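Buscar en el archivo de la lista

De: Hanna Walczak
Asunto: Re: jubilar el servidor de Tornov

Gilles Joly escribió:
> ¿De verdad hay que migrar los 3000 mensajes?
> Yo guardaría 2 hilos y gracias.

Gilles, 83 son tuyos y van sobre el asunto "prueba". Propongo conservarlos - por rigor histórico.

1. Bezawit exporta el archivo en octubre.

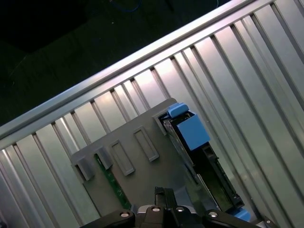
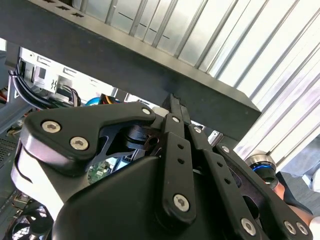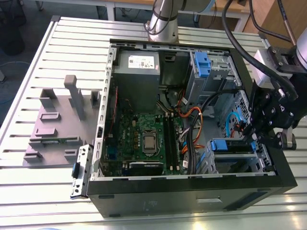
2. Berhanu revisa los acentos, que en la última mudanza acabaron en interrogantes.

Se admiten quejas, hasta 5 por persona.

Hanna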